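2. Why people keep the cup they keep
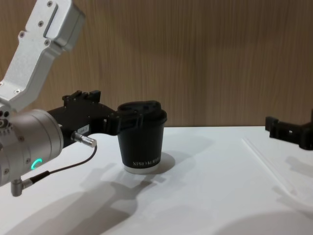

Welier, September 2022

Figure 1. A cup, one of the everyday things this section is about.

I came to this question sideways. Ruan Mnguni and I were supposed to be studying how office workers take their breaks, and people kept wanting to talk about their cups instead. So we let them! We ended up with 66 interviews from 2 offices, and in nearly every one the favorite cup came up before we asked.

What got me was how little looks mattered. People talked about weight, about the handle, about who gave it to them (an aunt, an old boss, a sister who moved away). One man had used the same cup for 10 years and couldn't tell me what was printed on it - he had to go and check.

Lougher and Mostyn argue that habit does most of the work here, and I mostly agree with them. But habit doesn't explain the sulking when a cup goes missing, and we heard plenty about that in July, when the Welier office moved floors and three boxes from the kitchen got lost. I come back to those boxes in Section 4.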